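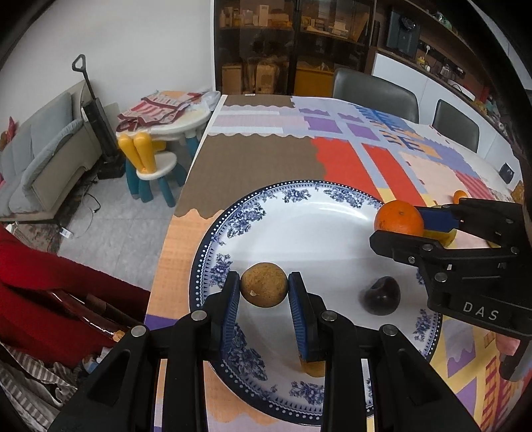

The Grip That Wouldn't Let Go

The fault at Otine showed up in November, on a task everyone thought was finished. Operators pinched a piece of fruit between two ribbed pads, set it on a plate and opened the fingers. On 16 of 252 tries, the fingers stayed shut.

Otine trains robot arms on recordings made with hand-held grippers. A person squeezes the handle, the fingers close, and a camera on the tool records the move. If the fingers hang, the recording shows a person tugging at fruit that should already be free. Train an arm on enough of those and it learns to tug too.

The first suspect was the pads. Fruit juice gets into the ribs and dries sticky, so the crew washed them after every session. The count of stuck grips stayed the same. Then a technician at Boros, the shop that builds the linkages, took one tool apart and found fine grit packed around two of the pivot pins. The return spring was too weak to push past it.

A stuck grip can also hurt someone. One operator put a thumb between the fingers to free a plum, and they snapped shut. The bruise lasted a week. Otine stopped all fruit work that afternoon and wrote a new rule: set the tool down, lock the handle, then reach in.

Boros now ships a stiffer spring, and the pins get cleaned after every 40 grips. Grotow, which uses the same linkage for sorting bulbs, changed its springs the same month. Lovlow is still running the old ones and says it has had no trouble.

The bad recordings were harder to fix. Otine had already mixed them in with the good ones, and pulling them out by hand took up to three weeks per batch. The last batch is still being checked.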